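Gripper Setup for Soft Bags – Movuvel Cell, Bench 4

Written by Gilles Mallet, August 2025

These notes are for the person who changes the finger pads or moves the wrist camera on the Movuvel cell. You need a 2.5 mm hex key, a clean cloth and the Breltell pendant. Put the arm in manual mode first.

Step 1. Clean the fingers

Wipe both inner faces with a dry cloth. Do not use alcohol on the pads, it makes them hard after some weeks. If a pad moves under your thumb, tighten its screw before you continue.

Step 2. Set the closing force

Snack bags are more difficult than boxes, the film slides and folds. Start the force at 25 on the pendant and close on a bag. Look at the wrist view during the grip. You want film against both fingers, as with the orange bag here, and the printing will bend a lot when it is held like this.
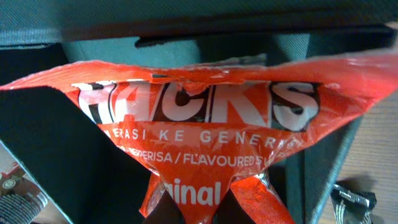 Step 3. Check the open position

Open the fingers to 100 and drive the arm back over the table. Both fingertips must be visible at the bottom of the wrist view. If you see only one, the camera bracket has turned – loosen it, turn it a little by hand and tighten again.

Then look at the objects. For this check I like to have different shapes on the table, for example a round canister, small packages and the open green box. The shadows should be soft and the canister lid easy to recognize.

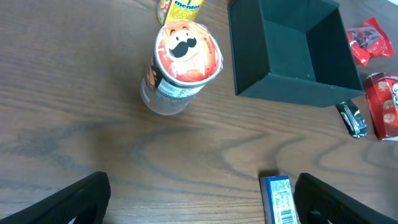 When you are satisfied, save the pose in the Fovum program under a new name. Please don't write over the old pose, we still need it for comparison. The cycle counter on our arm was at 3,624 when I changed the pads, so write your own number on the sheet beside the controller.

Spare pads are in the Wieczorek drawer, together with the bracket screws.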